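30 June 2018

Back from the open day at Climville and my feet hurt. Drove 45 miles each way for it, in a car with no air conditioning, so whatever I write tonight should be read with that in mind.

The invitation called it "the Momedlow line in live operation." There was no line. There were tables, and some arms, and a rope to stand behind, and a coffee urn that ran dry before I got to it. The young woman giving the talk was good, I'll say that. She spoke slowly and didn't use the word revolution. But the handout did, twice, on the same page.

First stop was the small parts. The pitch is that the arm picks up bits with the wires still hanging off them and doesn't get confused.

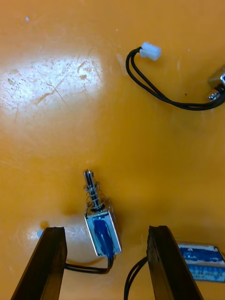
I have spent a lot of my life on parts with leads attached and I know what they do. They snag, they flip over, they pull the next one along with them. So I asked how often it misses. I was told the numbers were "very encouraging." I asked again and was told they could be shared after a follow-up call. I don't want a follow-up call. I wrote "no figure given" on the handout and underlined it, which felt petty and also good.

Then everyone shuffled over to the kitting table, where two arms work out of the same bins and put a set together in a steel tray. This was what I came for. At Javside we have people doing kits all day long, and they are fast, and they notice when a board looks wrong. 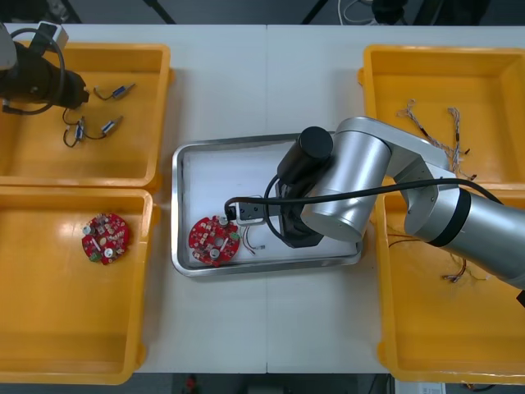 The man next to me asked what happens if a bin is filled badly, or somebody bumps it. Long answer, mostly about software. I think the answer was that a person comes and fixes it. Fine, but then count the person in the price. The price, by the way, was on the last page in small type: 800 a month for support alone, and that's before you buy anything.

I'm trying to be fair. I stood there longer than I meant to. There is something about watching a machine deal with a floppy bundle of wire that holds your attention, and I caught myself rooting for it a little.

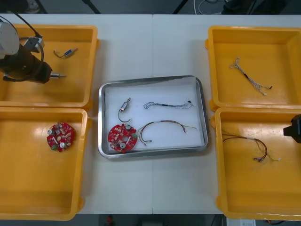
What bothers me is how tidy the job was. Four bins, a handful of parts, good light. Our shelves at Javside run to 2668 part numbers and half of them come in bags that won't stay open. I said so on the feedback card. There was a box for "most exciting takeaway" and I left it blank.

Moreira wants a trial in January regardless. I expect they decided before today, and the open day was so the rest of us would feel asked. I'll write up my notes tomorrow and keep them to one page. Need to ask for the mileage too, and find out if the parking counts. Bed.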